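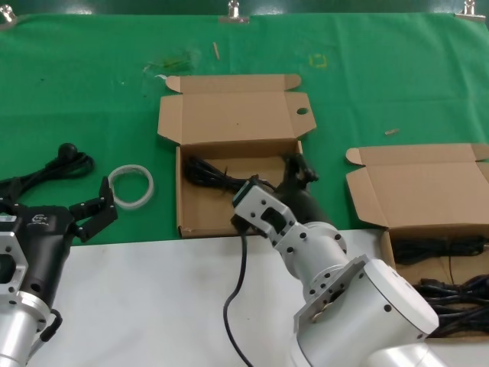
Mwanaisha Barasa still wants to know when a machine will pack a box of leads without somebody standing next to it, and the answer in this revision of the Etotach guide is: not yet. Treat cable packing as a supervised task. The steps below set up the station for two arms, cardboard boxes and loose power leads.

4.2 Setting up the cable packing station

1. Stretch the green cloth over the table and clamp it along the far edge. Small wrinkles are acceptable. Folds high enough to catch a finger are not.

2. Open each box fully and fold the lid back until it stands by itself. A half-open lid will block the camera on the arm.

3. Lay one cable at a time within reach of either arm. Bundled leads may stay bundled.

4. Home both arms, then open both grippers.

5. Start the Pick and Place routine at low speed. Increase the speed only after 14 clean placements in a row.

NOTE: A cable counts as packed when the whole length is below the rim. A trailing end is logged as a partial.

CAUTION: Keep hands out of the boxes while the arms are powered. If a cable snags, press stop first, then free it by hand.

4.3 Folding flat box blanks
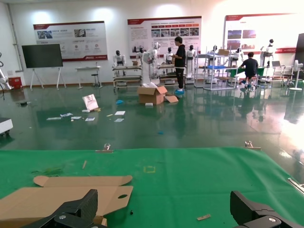

Figure 4-2. Flat cardboard on the green work surface, gripper fingers open.

1. Place the blank flat and clear of the clamps.

2. Check that the tabs and cut-outs are not torn.

3. Run the Crease routine, then the Tuck routine. Do not chain them.

NOTE: Tucking remains the weak point. In the March trials at Stetusdale, 1,633 tucks were attempted and more than half needed a person to finish them. Creasing was reliable. An experienced packer is still faster at both - and can tell by feel when a flap has missed its slot.

CAUTION: Gripper fingers will crush thin cardboard if the force limit is left at the factory setting. Set the limit to 18 per cent before the first run.

4.4 Between runs

Clear scraps of cardboard off the cloth. The vision system may read a small tan scrap as a loose tab and try to pick it up. Inspect the finger screws every 3,000 cycles and record the check in the station log.

Revised 20/05/2023, D. Retamal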